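The pad people want to sell you a curriculum

She has been teaching suturing for long enough to have opinions about foam. We met late in the morning at the skills room in Skirkden, where she runs the practice sessions for surgical trainees, and before I had my coat off she was explaining why she distrusts most of what gets sold to her.

"Everything is 'lifelike' now," she said. "I have a drawer full of lifelike. Press any of it with your thumb and tell me what living thing feels like that."

She asked not to be named, since she still has to buy from these companies. I had come to ask whether practice pads are worth the money departments spend on them. Her answer was a qualified yes, and the qualifications took up most of the next two hours.

The room itself is plain. There are benches, bins for sharps, a sink, and a tall cupboard where the pads are stored flat between sheets of paper. She keeps a log of every one that comes in and goes out. By her records the room has gone through 1,146 pads since she took over, and of those, 897 were thrown away with most of their surface untouched.

"People sew in the middle," she said. "They find the flat bit, they put twenty stitches in it, and then they tell me the pad is finished. The edge, where it curves away and the needle doesn't want to go where you're pointing it, that's pristine. And the edge is the part that's like work."

I asked whether that was a fault in the pads or in the teaching. She thought about it longer than I expected.

"Teaching, mostly. But the brochures don't help. They always show you a neat row across the middle."

The main brands she has used are Harker and Prondano. She was blunt about both. The Harker pads, she said, take a needle well on the first day and tear by the third, so that a trainee who pulls a little too hard gets a ragged hole and learns to be timid. The Prondano ones last, but she finds them rubbery, and she suspects they flatter people. A stitch that would have cut through real tissue sits there looking fine.

"So which mistake do you want them to learn? That's the choice. The salesman says it's a choice between standard and premium."

What bothers her more than the pads is thread. She thinks beginners are taught a great deal about the needle - how to hold it, how to turn the wrist, where to go in and where to come out - and almost nothing about the long black tail that follows it around.

"Watch anyone in their first month. The eyes are on the needle. Meanwhile the thread is lying all over the place, it's looped over here, it's under the jaws over there, and they don't see it until they pull."
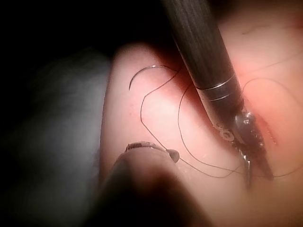

"And then they pull harder," she went on. "Every time. You can stand there and say stop, look at the whole length of it, and they'll nod and pull harder."

Her own fix is dull and she knows it. For the first few sessions she has trainees place no stitches at all. They pick the needle up, set it down, pick it up again from a worse angle, and keep the thread in order while they do it. Some of them hate it. One group complained to the department, and she was asked to move them along to knots sooner. She moved them along by one session.

Does it work? I put it to her that she was asking me to take her method on trust, which is what she accuses the manufacturers of doing.

"Fair," she said. "I don't have a study. I have the impression that they tangle less, and I'm the one who wants them to tangle less, so discount that however you like."

She is equally wary of studies that do exist. A few years ago the department bought a scoring program called Pyo, which rates a practice session on time and on the path the instruments take. She used it for a winter. The trainees liked the scores very much and their scores went up very much, and she began to notice that they were getting quick at the exact task being measured. She gave them the same pad turned a quarter of the way around and watched them slow right down.

"They'd learned the pad," she said. "They hadn't learned sewing. It's a useful thing to know about a number, what it's a number of."

I asked what had become of Pyo. It is still on the computer, and she said a few of the trainees use it in the evenings. She doesn't stop them. Practice is practice, and if a score gets somebody to stay another hour she isn't going to stand in the doorway.

The cost is harder to shrug off. Her budget for materials this year is $4,000, and that has to cover pads, thread, needles and the disposal of all three. She has started cutting large pads into pieces and handing out the edge pieces first. She has also told people they can't throw a pad away without showing it to her, a rule she says has made her unpopular and saved more money than any supplier discount.

What would she buy if the money doubled? I had expected her to name a better pad. She said thread, plain thread and lots of it, because trainees who are told to save thread will work with a short end, and a short end behaves itself. It hides the trouble.

"Give them a long one," she said. "Let it go everywhere."

Toward noon she opened the cupboard to show me a new sample that had come in December. The leaflet called it a breakthrough in softness. She had not tried it yet. She pressed it with her thumb, made a face I couldn't read, and pressed it again.

"It's all right," she said. "I'd want to see what it does near the edge."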